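Clalix Hand-Held Gripper Set
Set-Up and Collection Guide

4. Recording book-handling episodes

Book handling is the first task in the Murncombe collection plan. Complete section 3 (calibration and clock sync) before you start. Plan on 40 episodes per book set, with a break after every 27 minutes of recording.

4.1 Picking up and turning

1. Clear the table of cables and spare parts. Set out the books for the session.
2. Start the recorder and wait for the steady tone.
3. Open the fingers wider than the book is thick, then close them on the boards. Do not pinch loose pages.
4. Lift and tilt the book at a normal working speed. Some blur in the wrist view is expected on a turn, as on the lower right of this blue back cover, and the episode can be kept.

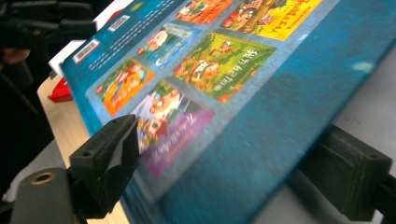

5. Set the book down flat and open the fingers fully before you stop the recorder.

Note: Keep both covers in use. Back covers with barcodes and small print give the system something different to learn from – do not always start with the front side up.

Caution: Check the tape on the finger pads before each block. Replace tape that is frayed or lifting at the edge.

4.2 Holding a hardcover at a steep angle

1. Place one pad on the cover and the other on the page-edge side.
2. Close on the lower half of the book. The red hardcover is held this way, with the pads facing each other across it.
3. Keep the second gripper to the side. Its tracking plate must not pass between the first gripper's plate and the base camera.
4. Hold for 2 seconds, then carry on with the task. 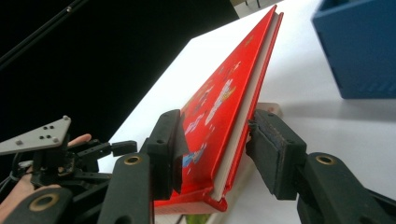

Bundmont Clalix Guide – Page 80

5. If the book slips, do not catch it with your free fingers. Let it drop to the table, finish the episode and mark it "slip" in the Mercado log.

Note: Slips are useful. Delete an episode only if the recorder lost tracking or the wrong task name was entered.

Caution: Glossy covers reflect overhead light. If glare hides most of the cover in the preview, turn the lamp away and record a new test clip.

4.3 Ending the block

1. Stop the recorder and wait for the file count to update.
2. Enter the book set, the task name and the operator code.
3. Wipe the pads with a dry cloth. Do not use alcohol on the tape.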